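4. Trying the two grippers on soft things

By now you should have the arm bolted down, the controller talking to it and the wrist camera plugged in. Next comes my favourite bit, which is finding out which gripper you'll want to live with! I've used both the Cekska (two flat fingers) and the Zullar (two curved ones) and I swap between them more than I expected to.

Before you start
Set the grip force to its lowest step. Keep your hands clear whenever the arm light is on — I mean it, the wrist turns faster than you think.

1. Fit the Cekska first and tighten both screws by hand.
2. Open the camera view on the controller and pick Live.
3. Choose something soft with a seam in it. Hats, hoods and thick socks are all good (Ida Ostermann uses tea towels, but I find them too flat).
4. Bring the wrist down slowly until the fabric takes up a good part of the view and you can make out the stitching.
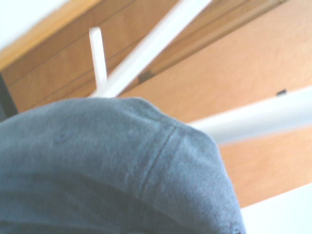

Wrist view over blue-grey fabric, seam in focus, wood and white bars soft behind.

5. Look at the background as well as the fabric. A bit of blur there is fine. If the seam is blurred too, raise the wrist a touch and wait for the camera to settle.
6. Check the bright patches. White parts can wash out almost completely, and if that bothers you, drop the exposure to 95 on the slider.
7. Close the fingers, lift, hold, and put the thing down again. Write down how it went.
8. Swap to the Zullar and do it all again from step 2, with the same item in the same place.

Note: the camera needs setting again after every swap. I forgot once and spent most of a July afternoon blaming the gripper.

Caution: never pull on a stuck item while the fingers are closed. Press Release on the controller and let them open fully first.

My own Zullar has done more than 2,000 lifts and the finger pads are still going. Elsie Prendergast prefers the Cekska for anything thin, and she may well be right. Once you've picked one, save its profile under Tools and go on to section 5.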